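Handheld gripper work: the revised floor rules

The new house rules for handheld gripper recording came into force on 10 December 2023 and replace the sheet that has been pinned up at Mosden since last January. Leokadia Duda and Femi Idahosa wrote them after going through 400 recordings from the Pendia task set. They rejected 26, most of them for faults that a check at the start would have caught.

The rules apply to anyone picking up a gripper, including visitors from the Granatport office. A printed copy is kept with the chargers.

Before recording

Look at the fingertips first. A tip that has shifted on its finger will still hold most things, but the grip readings can't be compared with anyone else's. Press the tip lightly against the rim of the test object and watch for movement. If it moves, hand the gripper to Marthinus Molefe and take another.

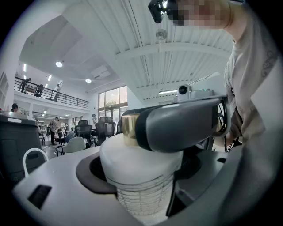

During recording

Keep both marker panels clean and in view of the head camera. Sleeves are the usual problem, so push them up. Cables should hang clear of the fingers and must never be wrapped round the wrist.

Work at a steady pace. With small parts such as caps, bring both grippers in slowly and let the tips meet over a clear bit of floor or a basin. Dropped parts are to be left where they land until the recording is stopped. 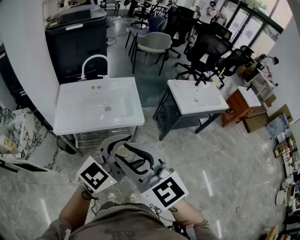 Sessions now last up to 9 minutes, after which the grippers go down and the operator takes a break. Lawal Okeke asked for a longer limit and this will be looked at again once the Lins trials are finished. Until then the shorter one stands, also for experienced operators.

Anyone else on the floor should be told before a session starts, and faces are blurred before files leave the building. If someone asks not to be recorded, wait until they have moved away.

Faults go in the log on the same day, with the gripper number. Questions about the rules to Aleksi Räsänen, extension 855.

Contact the editors | © 2023 Mosden | Back to top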